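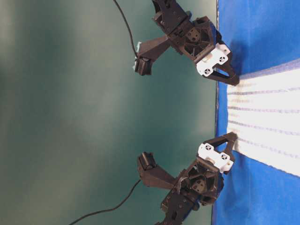
Can the rear speakers go on the side walls if the back wall is all window? They can, as long as they sit slightly behind the sofa and above head height, and are turned in towards the seats.

I had that from Kourosh Safavi at Ogunleye this morning, after a week of going back and forth on it. Our back wall is glass from the kitchen door to the corner and I had more or less settled on floor stands, which Hala has never liked. Side walls it is. I moved the sofa forward a bit before lunch to make the angle work and it has left dents in the carpet where the feet were.

Search this site
Go

October, and the room is still not finished. The old amplifier came out yesterday evening. I kept it on the landing in case the new one turned out to be faulty. The new one is the Nimov, bought from Ogunleye with the speaker cable and a bag of plugs. The speakers are Sutano, second-hand, from Lingyun Lu, who has moved into a flat in Rarine with thin walls and can't play them. She wanted 300 for the whole set including the centre speaker and I paid it. One of the grilles has a crease near the badge. She pointed it out before I saw it.

Started on the left wall after lunch. It's plasterboard on that side and I had assumed there would be a stud somewhere near where I wanted the bracket. There was one, but too far forward by the width of my hand. I could have used it and turned the speaker back on itself. Decided against and went for the heavier plasterboard fixings. The packet says they take 10 kilos each and the speaker is nowhere near that. I hung a bag of compost off the bracket for an hour anyway and nothing moved.

The right wall is brick and took far longer. The drill wandered on the first hole and I had to fill it and start again a little lower, so the left bracket then had to come down to match. That meant another hole to fill on that side. Both fillers are the same tub and I will sand them tomorrow. There is enough of the wall paint left in the shed, if it hasn't gone off.

Fatima Okeke came by for her ladder while I was up it. She held the spirit level and passed me screws, and took the ladder home when I'd done the top fixings, so the lower ones were done from a kitchen chair.

Cable next. I had planned to go under the carpet along the skirting and up behind the curtain. The gripper rod is tight to the wall on the left and I couldn't get the cable down behind it without lifting more than I wanted to. It's clipped along the top of the skirting for now — white cable on white paint, so not too bad. On the right it runs behind the bookcase and you don't see it at all. I used some 3 metres more than I'd measured because I forgot to allow for the drop down to the amplifier. There is one short length left and I've put it in the drawer with the fuses.

Switched on after tea. No sound from the right rear. Swapped the plugs at the amplifier and the fault stayed with the cable, so I took the speaker end apart and found I had nipped one strand across to the other terminal. Stripped it again, twisted it properly, and it was fine. I ran the Nimov's own set-up with the microphone on the sofa arm. It put the rears too quiet for my liking and I brought them up by 2 decibels. The centre speaker I left alone.

Hala Sqalli and I watched the first half of a film with rain in it. She says the left one sounds closer than the right. It may be the curtain on the right soaking some of it up. I'll try it with the curtain drawn back tomorrow, and measure both distances with the tape again before I touch the settings.

Still to do: sand and paint, return the wrong brackets to Ogunleye (receipt is in the glovebox), and find out from Kourosh whether the amplifier needs more space over it. The shelf above was warm when I went to bed — not hot, but I moved the books off it. Omolara Ibrahim has asked for the old amplifier if it's going. Told her to come and hear it first.

We use cookies to remember your settings. Accept | Manage

Contact | Copyright, all rights reserved | Back to top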